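Revisión de sala antes del pase, cineclub Ritmont
Repaso hecho por mí, Patricio Ocampo, una hora antes de abrir

Salidas de emergencia: BIEN. Las dos abren a la primera, ¡por fin!

Luces de pasillo: REGULAR. Parpadea la de la fila 19 (ya lo dije en abril, lo repito con cariño).

Extintor de cabina: BIEN. Precinto puesto y manómetro en verde.

Proyector: BIEN. Le cambié el filtro, que daba pena verlo, y ahora ventila de maravilla.

Butacas: MAL. La 50 baila muchísimo. Le puse cinta y un cartel, pero hay que atornillarla antes de Brerkadeo, que dura casi tres horas y la gente se remueve.

Cables de la mesa de coloquio: REGULAR. Los pegué al suelo, aunque me falta canaleta.

Aforo: BIEN. Cartel visible junto a taquilla.

Para la gala me toca presentar, así que iré de americana azul y haré la ronda con ella puesta, a ver si no me engancho en la barandilla de cabina, que sigue con un tornillo salido.
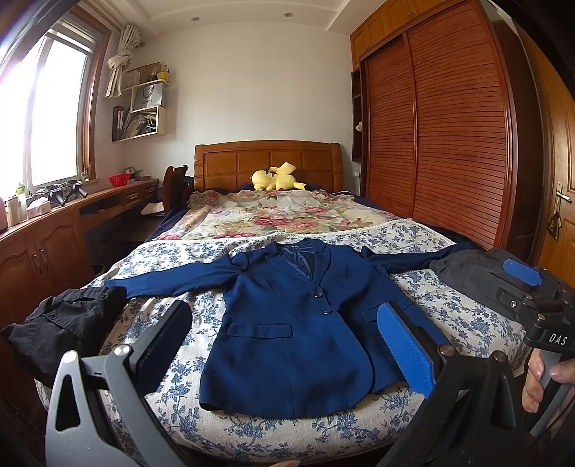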